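2023年5月8日

冬天的被子终于收完了，比去年晚了差不多一个月。今年春天一直忽冷忽热，厚被子收进去又拿出来两次，到这周才算定下来。

顺便把所有床单也理了一遍。起因是柜子门关不上。我家放床品的柜子在走廊尽头，很窄，上下一共三层，最上面那层要踩凳子才够得着，所以常年塞着不用的东西。这次全部搬下来堆在床上，才发现旧床单比我以为的多得多，有几条连是什么时候买的都想不起来了。

先说扔掉的。

一条白色的，中间磨得能透光，剪开当抹布了。一条小花的，松紧带老化，套上去四个角会自己弹出来，半夜翻个身就全缩到背底下。我试过自己换松紧，拆到一半放弃了，线头藏得太深。还有两条单人的，是以前租房时候用的，现在家里已经没有单人床，叠好送到楼下的旧衣回收箱了。

留下来的分成夏天的和冬天的，中间季节随便铺。

冬天主要是那套Veloso的磨毛床品，去年12月打折时买的。铺着确实暖和，缺点是粘头发，洗完晾干以后还得用滚筒过一遍，再有就是厚，叠起来占的地方顶两条普通床单。这次洗了两遍才收，第一遍水太浑。被套里面的角也翻出来看了，积了不少棉絮，用手一点点抠掉的。建议洗之前先翻面，我每年都记得，每年都是塞进洗衣机以后才想起来。

夏天的留了三条。一条灰色条纹，一条米色，还有一条绿的。

绿的这条是Tanano的，买的时候花了100块多一点，页面上写的颜色叫“湖水”，到手比图片上偏绿一些，我觉得反而好看。它是一整块平的，没有松紧边，所以铺起来要多花点功夫，四边都得掖进床垫底下。好处是叠起来容易。带松紧的床笠我到现在也叠不整齐，网上的教程看过好几个，两手插进对角、翻过来套住，跟着做是会的，过一个星期又忘了，最后都是团成一团往柜子里塞。

平的床单我现在固定这么叠：先长边对折，再长边对折一次，变成一长条，然后从一头往另一头折，折到和收纳盒差不多宽为止。最后一折把毛边朝里。叠的时候每折一次用手掌往外抹一遍，不抹的话里面会夹着空气，放进去鼓鼓的，压两天才下去。

收纳盒用的是Eteo那种带拉链的布盒，长边37厘米，放进柜子正好能并排两个。原来我用的是真空袋，抽完气硬得像块板，形状又不规则，竖不起来也摞不稳，而且有两个袋子放到秋天自己漏了气，把隔板都顶歪了。布盒没有那么省空间，但是想拿哪条直接拉开就拿，不用把整摞都翻出来。盒子侧面有个插标签的小口，我写了“夏 双人”“冬 双人”“枕套”，就这三个，写细了也不会照着放。

枕套单独放一盒是这次新改的。以前是和床单叠在一起，成套收，听起来合理，实际上枕套换得比床单勤，每次都要从一套里抽出来，抽完那一摞就散了。现在枕套都在一个盒子里，配不配套随缘。数了一下有6只，够用，不再买了。

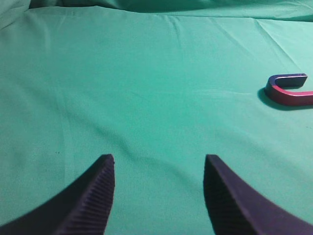 平铺的床单还有个麻烦是折痕。收了一个冬天再拿出来，叠过的地方一道一道的，铺上床也不会马上平。我不熨床单，太大，家里的熨衣板架不住，熨了这头那头拖在地上。我的办法是铺之前拿喷壶喷一层水，不用太湿，然后两只手往两边扯，扯完放着，把窗户打开，去干别的事。等回来的时候大的褶子会浅不少，细小的那些睡一晚也就没了。赶时间的话就直接铺，反正上面还要盖被子，看不见。

洗的方面，夏天这几条都用30度，脱水调到最低一档。转速太高出来会拧成绳子，晾的时候怎么抖都抖不开。晾要趁早，洗完在桶里闷一个小时再拿出来，皱得更厉害。我们家阳台杆子短，床单只能对折着挂，中间那条折线干得最慢，下午要去翻一次面。

柜子的隔板也擦了，铺了一层Prastau的防潮垫纸，一卷裁完还剩一截，拿去垫了鞋柜。樟脑丸没有再放，味道沾在床单上要散好久，换成了两块雪松木片，有没有用不清楚，过了夏天再看。

最上面那层现在放冬天的被子和磨毛那套，中间放夏天的床单，最下面是枕套和毛巾被。门能关上了，而且中间那层还空着半边。本来想把床垫保护罩也放进去，后来决定先不塞，空着吧。

剩下没弄完的：一条薄毯的包边开线了，大概要缝一掌长；旧枕芯还有两个没处理，回收箱不收这个，得再问问。下周有太阳的话先把枕头晒了。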